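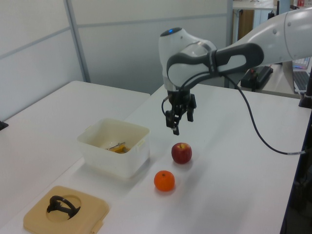
Nele Peeters completed her second mystery novel, Vornon, in November. Her detective, a retired ferry clerk, thinks best while eating, and an apple and a mandarin on a white table are all the lunch she allows him. "He is hungry for 955 pages," she said. 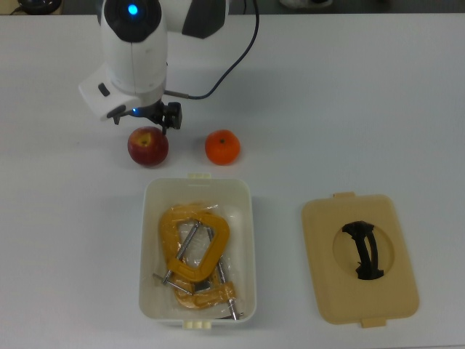 The manuscript was later divided into two volumes – a decision she resisted.
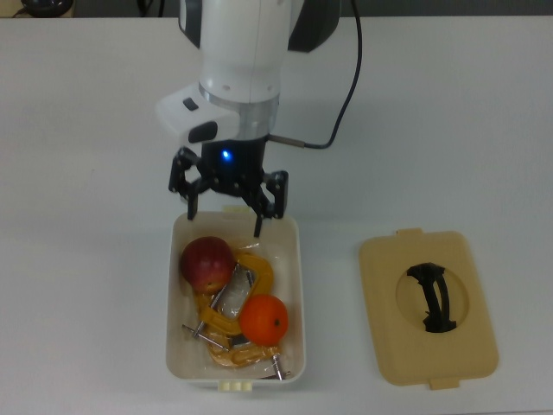 Apple inside the open container.

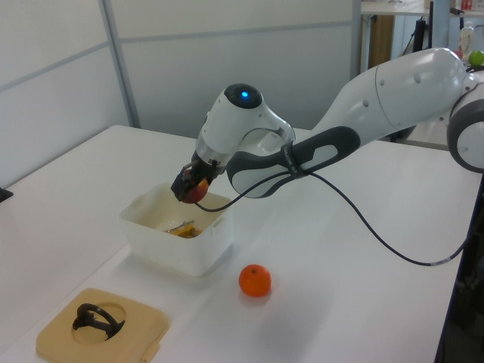 "My editor, Harish Thevar, was right," she said.

Filed under: Author Interviews, Mystery

Recent posts
Ilse Wouters on Zeleck
Review: Hoàng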